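CIRKWOOD – Police in Cirkwood are asking residents to check their garages, sheds and storage units after a series of overnight break-ins on the north side of town, most of them through doors that had been left unlocked or fitted with a worn latch.

The Cirkwood Police Department said 24 reports were taken in October from addresses between Ibarra Avenue and the Coden Street bridge. Property listed in the reports includes bicycles, hand tools, fishing gear and a generator. In 5 of the cases, officers found pry marks on a side door. In the others there was no sign of forced entry.

No injuries have been reported, and the department said no one was home or awake in the parts of the property that were entered. 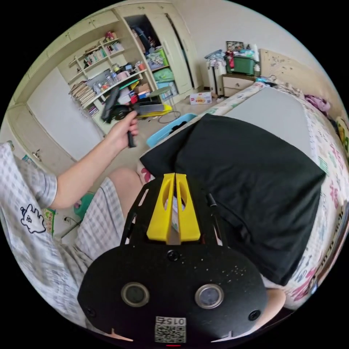

Officers responding to the reports have found that many owners cannot say with certainty what is missing. Descriptions such as "a drill" or "some tools" are of limited use when the department compares recovered items with its files. The department recommends a written list, kept indoors, which records the maker, the serial number and any distinguishing mark for each item worth reporting. Numbered labels are helpful for this purpose, and a sticker with a QR code and a short printed number, such as the one reading 0152 on the black tool in the photograph, can be entered on a list in a few seconds. Owners of items without a label may engrave or paint a number of their own. A driver's license number should not be used.

Lt. Maja Jabłońska, who supervises the department's property crimes unit, said the value of a list became clear earlier in the month, when officers stopped a pickup truck without working taillights on Gornia Road shortly after 3 a.m. The bed of the truck held 35 items that the driver was unable to account for. They were taken to the department's property room and photographed.

"We were able to return nine of those items within two days, and in each case the owner had a number written down," Jabłońska said. "The rest are still on our shelves. We believe they belong to people in this community, and we would like to give them back."

The driver, a 41-year-old man from outside the county, was cited for the equipment violation and later charged with possession of stolen property. He was released on bond and is scheduled to appear in county court. The department has not said whether he is a suspect in the Ibarra Avenue reports, and declined to release his name while the investigation is open.

The total loss across all of the reports is estimated at over $3000, a figure the department expects to rise as owners complete their statements. Several of the reports were made more than a week after the property was last seen.
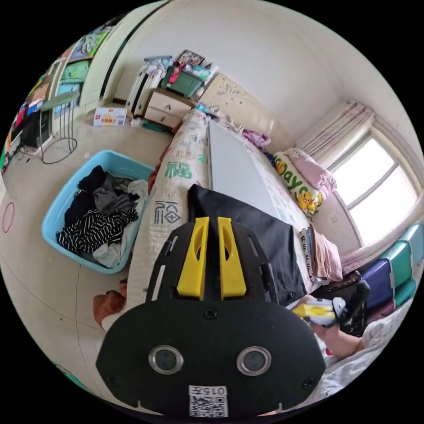

Residents who believe an item of theirs may be in the property room should call the records desk and ask for an appointment. Walk-in viewing is not permitted. Callers will be asked to describe the item before it is shown to them and should bring a receipt, a photograph or a serial number to the appointment. A report number is also required. Those who have not yet filed a report may do so by telephone or at the front counter of the Gornia Road station between 8 a.m. and 4:30 p.m.

Unclaimed property is held for the period set by city ordinance, after which it may be sold at the city's annual auction. Items that form part of a criminal case are kept until the case is closed, and owners in such cases will be notified by letter when their property can be released.

The department has added a second patrol car to the north side between midnight and 5 a.m. Officers on that shift will leave a printed notice at any address where a garage door is found standing open. The notice is a courtesy and carries no fine.

Residents with exterior cameras on or near Ibarra Avenue are asked to review their October recordings for vehicles moving slowly or parked without lights in the early morning hours. Recordings should be saved in full and should not be edited or posted online before an officer has seen them.

Anyone who sees a break-in under way should call 911 and remain indoors. Other information may be given to the property crimes unit through the department's main number. Callers may ask to remain anonymous.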